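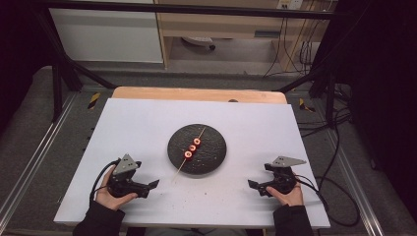
Home | Food | Travel | Makers | Subscribe

Grilling season in Droltutcombe starts in June, and the whole village smells of it by six in the evening! Seraina Eberhard has run the street supper here for 27 years, and she still marinates everything the night before - lemon, garlic, plenty of thyme and a spoonful of honey.

Her peppers are wonderful. She chars them until the skins blister, then lets them sit under a cloth while the bread warms. Last summer 300 people came, and Cyrill Hubmann kept the coals going until midnight (he swears by old apple wood). Bring a chair, a plate and a big appetite. The lamb goes first, so get in line early.

More in Food
Moser's rye loaf, step by step
A weekend of cheese in Wollden
45 minutes to a better plum cake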